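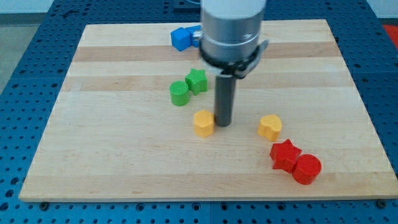

Nov 30, 2018

Second week with the arm on the sorting bench and I've stopped flinching when it starts up! Still running the printed shapes on the maple board before we let it near real Isevov parts, and I'm fine with that (the stars worry me more than the cylinders, all those points).

What's changed for us so far: the two of us on bench duty used to sort up to 1613 pieces a shift by hand, and my wrists knew it. Now I mostly write up stops, reset shapes and argue with the Clandum software about where it thinks the table is. Different kind of tired. The Elard crew asked if they'd lose hours over this and I said I'd ask, so that's on me before the next shift swap.

To do: print 12 more blocks, same four colors. Recheck the bolts along the front of the board. Move the stop button to the left side, I keep reaching across like a fool. Ask the Esteves office whether the training that got pushed to June counts as paid time, people want that in writing.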